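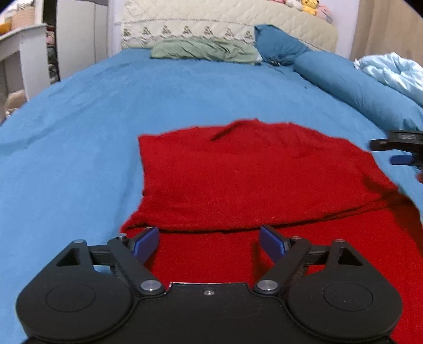

The Jurkus wool mill in Sterkau opened its doors to visitors on 13/05/2026, and I went there by the early bus. They showed us the carding room first, then the spinning hall with 34 old frames, very loud. The guide explained that new knitwear always sheds a little, and my red one, half folded on the blue sheet, has small bits of lint near the hem too. She told us to brush it only in one direction.

In the shop I bought two balls of gray yarn. Lunch was soup in the canteen, good and cheap. The dye house was closed for repairs and will open again in July.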